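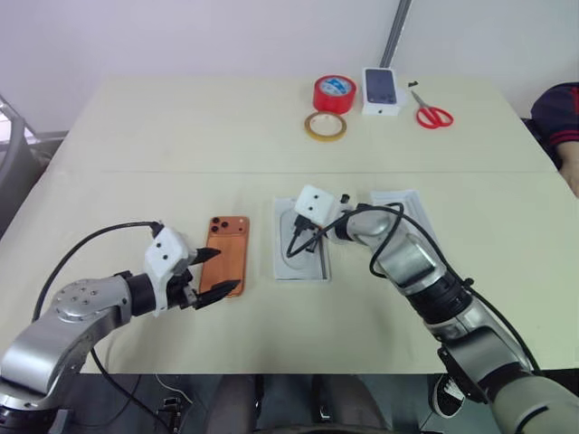
箱に戻すまで 「ウマリ」の机まわり写真集

いつも読んでくださってありがとうございます。中古スマートフォンと、その箱や付属品をそろえてお届けしている小さな店「ウマリ」です。お客さまから「届いたときの箱がきれいで、開けるのがもったいなかったです」というお便りをいただくことがあって、そのたびに店じゅうで回し読みをしています(紙のお手紙は冷蔵庫に貼ってあります)。せっかくなので、ふだん皆さんの目にふれない、端末を箱に収めるまでのあれこれを写真にまとめてみました。写真を撮ったのは主にアマド・マナロで、文章はズーユー・ユーが書いています。話が長いとよく言われますが、お茶でも飲みながら、気になるところだけ拾って読んでいただければうれしいです。

■ 机のこと

明るいベージュの机
梱包の机は、明るいベージュにしようと開店のときから決めていました。黒い机も格好よくてずいぶん迷ったのですが、黒い端末や黒い小物を置いたときに見つけにくいんですよね。ベージュなら黒いものも銅色のものもすぐ目に入りますし、長いこと見ていても目が疲れません。

天板の継ぎ目
二枚の板を並べて使う机には継ぎ目ができます。細かいほこりがたまりやすい場所なので、朝いちばんに乾いた布で一度、お昼のあとにもう一度ふいています。マナロは竹串に布を巻いた道具を自分でこしらえていて、貸してと言うと少しだけ渋い顔をします。

白い壁
壁には何も貼らないことにしています。以前はカレンダーや配送の早見表を貼っていたのですが、端末の写真を撮るとどうしても色が映りこんでしまって、みんな廊下側に引っ越してもらいました。おかげで廊下がたいへんにぎやかです。

■ 端末のこと

画面を下にして
背面を確かめるときは、画面を下にして置きます。下に砂粒ひとつあっても困るので、置く前に手のひらで天板をさっとなでるのが癖になりました。家の食卓でも同じことをしてしまって、家族に笑われています。

銅色がかったオレンジ
銅のような、夕方のようなオレンジの背面は、店でもとても人気があります。画面で見るのと手に取るのとではずいぶん印象が違う色で、曇りの日と晴れの日でもまた違います。迷っている方にはいつも、午前中の窓ぎわで撮った写真をお送りしています。お問い合わせのときに「窓ぎわの写真も」と書き添えてくださいね。

三つ目のレンズ
カメラのまわりは段差が多くて、いちばん時間のかかるところです。丸いレンズのふちは円を描くようにふき、四角い台座の角は綿棒の先をつぶして平たくしてからなぞります。ヘラルド・パディージャはこの作業のあいだだけ、誰に話しかけられても返事をしません。怒っているわけではないので、ご来店の際はそっとしておいてあげてください。

指紋
ふき終わった端末に、うっかり親指の跡をつけてしまったときの一枚です。消してから撮ればよかったのに、マナロは面白がってそのまま撮っていました。もちろん、お届けするものはふき直しています。

■ 箱とトレイのこと

白いトレイ
スマートフォンの箱を開けると、端末の下にもう一段、くぼみのついた白いトレイが入っていることがありますよね。私はあれが大好きで、子どものころからお菓子の仕切りも捨てられない性分でした。くぼみの形は製品によってさまざまで、丸いもの、細長いもの、楕円のもの、それぞれに何をどう寝かせるつもりだったのか、考えていると手が止まってしまいます。

くぼみのほこり
白い成形品は、くぼみの底にほこりが残りやすいのが困りものです。濡れた布を使うと繊維が残ることがあるので、うちではやわらかい刷毛で外へ掃き出します。刷毛は化粧用のものを使っていて、毛が抜けにくいとマール・グリムショーが選んでくれました。グリムショーの選ぶ道具にはまず外れがありません。

重なったトレイ
同じ形どうしなら気持ちよく重なるのに、ひとつ違うものが混ざると山がかしぎます。写真の右のほうが傾いているのは、ズーユー(私です)が眠い時間に重ねた分です。

棚の766番
箱の棚には番号をふっていて、766番は「ふたはあるのに底がない」箱の場所です。どこかに底だけの箱もあるはずだとみんな信じているので、まだ処分できずにいます。心当たりのある方、ご連絡をお待ちしております。

フルラインの薄紙
端末を包む薄紙は、長くお世話になっている「フルライン」さんのものです。折り目がくっきりつくのに破れにくく、包んでいて気持ちがいいのです。三月に少しだけ厚みが変わり、パディージャだけが一枚目で気づきました。私はひと束使っても気づきませんでした。

■ 小物のこと

横に並べる
箱に入れる小物は、机の奥のほうへ横に並べるようにしています。手前は端末とトレイの場所、奥は小物の場所。きっちり定規で測ったような並べ方はしません。指が入るくらいの隙間があるほうが取りやすいので、ゆるい列でじゅうぶんです。

白いカードと紙もの
説明書やお礼のカードのような平たい紙ものは、いちばん行方不明になりやすい品です。白い紙を白い封筒の上に置いて、さんざん探したことが一度や二度ではありません。今は右手の側に置くと決めています。左利きのアマド・カスティーリョだけは左側で、交代のときに全部が左右逆になるのですが、それはもう慣れました。

ケーブルの巻き方
ケーブルはきつく巻かず、手のひらに二度か三度まわして、最後をふわりと通すだけにしています。根元をぎゅっと曲げてしまうと、あとで癖がとれなくなります。お手元のケーブルもぜひ、ゆるく巻いてあげてください。

カスティーリョのお礼状
一枚ずつ手書きです。水曜日の午後はカードを書く時間と決まっていて、その日だけ事務所が急に静かになります。青いインクのときと黒いインクのときがありますが、特別な意味はなく、そのとき近くにあったペンだそうです。

■ 箱に戻す

トレイが先か、端末が先か
店の中でも意見が分かれるところです。グリムショーは先に小物をトレイへ収めてから端末を入れる派、私は端末を包み終えてから小物にとりかかる派。どちらでも仕上がりは変わらないので、当番の好きなようにしています。写真はグリムショーの当番の日のものです。

ふたを閉める
ふたがすうっと下りていくのを待つ時間が、私はいちばん好きです。途中で押したくなりますが、押しません。急ぎの発送が重なった日でも、ふたには自分の重さで下りてもらいます。途中で止まってしまうときは中の紙が浮いていることが多いので、一度開けて、角をならして、もう一度最初からです。

外箱と緩衝材
外箱は「サルタウ」さんの無地の段ボールを使っています。四隅に紙の緩衝材を詰めて、軽く振って音がしなければ封をします。プラスチックの緩衝材をやめてから、ごみ出しの日が楽になったというお声をずいぶんいただきました。

送料の札
追加の箱だけをご希望の方には、送料と別に箱代400円をいただいています。札の字がかすれて「100円」に見えると言われたので、先日書き直しました。100円だと思って来てくださった方には、その日だけ100円でお渡ししました。

■ おまけ

窓ぎわのお茶
作業中は机に飲みものを置けないので、湯のみは全部窓ぎわに並びます。どれが誰のか、柄を見ればだいたいわかります。魚の柄がパディージャ、欠けているのが私です。

ブルケッティのパン
すぐ近くのパン屋「ブルケッティ」さんの、胡桃の入った丸いパン。粉が落ちるので梱包の部屋には持ちこめず、みんな廊下で立ったまま食べています。6個入りの袋で買うと、いつも最後の1個をめぐって譲り合いになり、結局夕方まで残っています。

道具の引き出し
刷毛、綿棒、竹串、乾いた布。整った写真を載せたかったのですが、いつもの状態のほうが喜ばれるとマナロが言うので、そのままにしました。左の奥に見える赤い毛糸は何に使うものか、いまも持ち主が名乗り出ていません。

写真の追加について
季節が変わるころに、新しい写真を足していく予定です。次は紙の緩衝材の折り方を、順番に撮ってみようと話しています。「箱のあの部分が見たい」「トレイをもっと大きく」といったご希望も喜んでうかがいますので、お問い合わせの欄からお気軽にどうぞ。写真の転載をご希望の方は、先にひとことお知らせください。マナロがとても喜びます。

文 ズーユー・ユー
写真 アマド・マナロ

前のギャラリー 店の看板ができるまで
ギャラリーの一覧へもどる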